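Quintanilla open day: paper, pegs and far too much cake

I'd been meaning to get to the Quintanilla open day for years and finally managed it on September 20, 2026, having missed the February one thanks to a burst pipe and a very slow plumber. It's an old box factory, now let out by the floor to people who make things, and twice a year they throw the doors open and let you wander about getting in everyone's way. Lovely!

The number 14 bus drops you right at the gate. Entry is free but you pay for the map, and do buy the map, as the stairs make no sense at all (I went up to the second floor twice and came out in a different corridor each time).

Ground floor: Roltport

Roltport make roller blinds and tote bags out of leftover blind fabric, and their room smells wonderfully of hot irons. I bought a tote in mustard stripes for £19, which I hadn't planned to do before eleven in the morning. There was a rummage bin of offcuts too, and I had to be quite firm with myself.

First floor: the paper and display rooms

My favourite bit, and where I spent most of the visit. I'm a sucker for anything pegged on a string – we had our Christmas cards up that way until Easter – so I made straight for the little clothesline. It's a tabletop one, two wooden posts with jute string between the tops, and paper cards hanging from pink and lavender pegs. The walls round it are blue with clouds and stars on, and with the pink blossoms at one end it all feels very much like a spring washing day. I want one for the hall windowsill. One of the posts leans at a jaunty slant and I'd copy that as well.
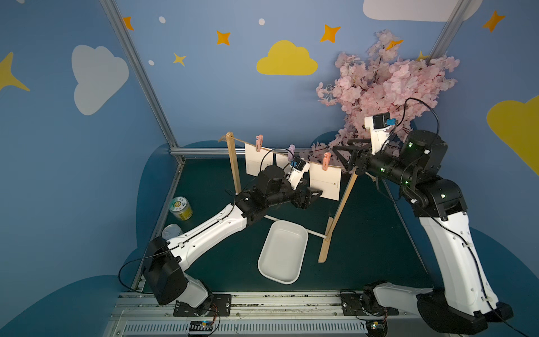
Top floor: Iltalier and the café

Iltalier do bookbinding, and you could have a go at sewing a small notebook for a fiver. Mine is wonky but it opens and shuts. They had a wall of marbled sheets, 100 different patterns according to the sign, and I came away with two greens and a sort of plum.

The café is run by Drusesix, who roast their coffee in the yard. I queued 40 minutes for a flat white and a slab of ginger cake, and I'd queue again for the cake. Take cash, the card reader was sulking all afternoon, and wear flat shoes for those stairs.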